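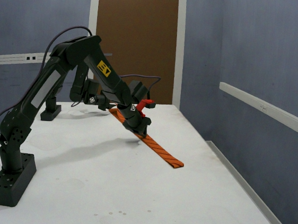 Will the people who fold the ties still have jobs when the robots can do it, asks Bheki Du Plessis, and if they will, what are they going to do all day?

Good questions, Bheki! I wondered the same thing before I went to Clenent, the tie workshop in Fokstead, and I pestered pretty much everyone I met there until I had some answers. Some of them were clear and some of them were "we'll see," and I'll give you both kinds.

First, a bit about ties. You may own one for school, or you may have pulled a face while somebody knotted one around your neck for a wedding. A tie is a long strip of cloth, skinny at one end and wide at the other. Before it gets to a shop it has to be cut, sewn, pressed, looked over, folded and packed. At Clenent, seven people work in the finishing room, where the last jobs happen. On a busy day they fold up to 300 ties. I tried folding a few and mine came out looking like sleepy snakes (Hendrik Mabaso unfolded every single one and did it again, very politely).

So, what's automation? It's a long word for handing a job, or one piece of a job, over to a machine. You've met plenty of it already. A washing machine fills itself with water, sloshes your socks about and spins them, and all you do is push a button. Somebody still has to collect the socks, though, and find the one under the bed, and hang everything up. Keep that in mind, because work at Clenent is changing in just that way. One piece goes to the machine, and the other pieces stay with people or get swapped around.

The piece they'd like to hand over is laying the ties flat and folding them. For that they have a pair of robot arms, and the finishing room calls the pair Ji. (Just the one name for both arms. I asked which one was Ji and got laughed at.)

Why two arms? Try something for me. Put a scarf on a table, hold one hand behind your back, and fold the scarf in half as neatly as you can. Annoying, right? One end comes along nicely and the rest slides off after it. With two hands you can hold one part still while you move the other. Robots have the same trouble you do, so Ji has an arm for each side of the job. Each arm has a few joints that bend, a bit like your shoulder, elbow and wrist, and at the very end there's a gripper. A gripper is a robot's version of a hand, only it has far fewer fingers than you and it can't feel that cloth is soft unless someone gives it a way to sense that.

Cloth is tricky stuff for a machine! A brick is easy. You pick up a brick and it's still shaped like a brick. Pick up a tie in the middle and both ends flop down, and now it's a completely different shape from the one you started with. Put it down and it's a different shape again. You don't notice, because you've been handling T-shirts and blankets since you were a baby. A robot has to learn all of it, and it makes a lot of mistakes on the way.

Mistakes with real ties cost money, and a heavy arm banging into a table isn't much fun either. So a lot of the practice is done in a computer. A computer program called Praltotora makes a pretend room with a pretend table, and pretend robot arms stand on it with a pretend tie. It's called a simulation, and if you've played a driving game you've been inside something like it. Crash the car in a game and you start over. Drop a tie in Praltotora and you start over too, and the tie doesn't even need ironing. The practice tie is orange with darker stripes slanting across it. I want one in real life, I really do.

Annatjie Nkuna let me sit beside her while she ran the practice. She has folded ties at Clenent for 20 years, and she told me she hadn't used a computer for much more than email until last May. Now she spends part of her morning watching the arms try things on the screen and telling the programmers what looks wrong to her.
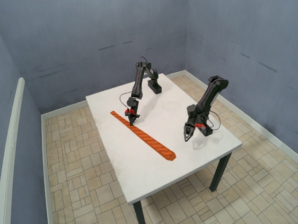

She's very good at spotting trouble, too. A programmer can see whether a gripper is in the right place, but Annatjie knows what happens to cloth if you pinch it too hard, or drag it when you should lift it. She'll say "too near the point, you'll crease it" and the programmers scribble it down and change something. Then they run it again. Then she says it again in a slightly louder voice.

I thought that was one of the most interesting things I saw. Before, Annatjie's know-how lived in her fingers, and the only way to share it was to stand next to a new person and show them. Now she has to find words for it. She said that was harder than folding! She'd never had to explain how tight is too tight. She'd just done it.

So, back to Bheki. What changes for the people?

Well, the folding is the part most of them grumble about. If you bend over a table doing one small movement again and again, your wrists and your neck get sore. Gerrit Mokgethi showed me a stretch he does at every break, with his fingers pulled back and his elbow straight, and he said he wouldn't miss needing it one bit. The plan is for him to move over to checking. Checking means looking for loose threads, crooked stitches and stripes that don't meet up properly, and people are still much better than Ji at noticing a tie that's a little bit "off."

Some new jobs have turned up as well. A robot needs somebody to switch it on safely, somebody to feed it ties, and somebody to stop it when it gets in a muddle. There's a big stop button, and everyone in the finishing room will learn to use it, even the people who never plan to go near the arms. I got to press the practice one. It's a very satisfying button.

Now for the less cheerful side, which I think you're old enough to hear. Not everybody is happy. Hendrik likes folding. He listens to the radio, his hands know what to do, and he chats with whoever is across the table. He told me he's worried the room will get lonelier if a machine stands where a friend used to stand. He also asked the bosses straight out whether they'd need fewer people one day. They promised that all seven would keep working there while Ji is being tried out. After that, they said, they'd sit down with everyone and talk about it. Hendrik thinks a promise ought to go further than that, and I can see why.

At some other workplaces machines have done so much of a job that people did have to go and find different work. At others the company got busier and took more people on. You can't tell which way it'll go just by looking at the robot. A lot depends on what the people in charge decide, and on whether they ask the workers first. Clenent did ask. Kagiso Mokgethi said the very first meeting was mostly shouting and biscuits, but the second one was better.

A few words you might want for your own project:

Automation: giving a job, or part of one, to a machine.

Gripper: the part at the end of a robot arm that takes hold of things.

Joint: a place where the arm can bend or turn.

Simulation: a pretend version made in a computer, used for practice.

And something to try at home. Pick a small job you know really well, such as making a sandwich or tying a shoelace. Ask somebody to be the robot. The robot may only do exactly what you say, and it isn't allowed to guess. Now talk it through the job. My robot was my brother, and he put the butter on the outside of the bread, on the plate, and on his sleeve before I worked out how to say "spread."

If you try it, write down the instruction that went most wrong and send it to me. I'm going back to Fokstead in May, when Ji should be having a go at real ties, and Annatjie says she'd like to read them out at lunch.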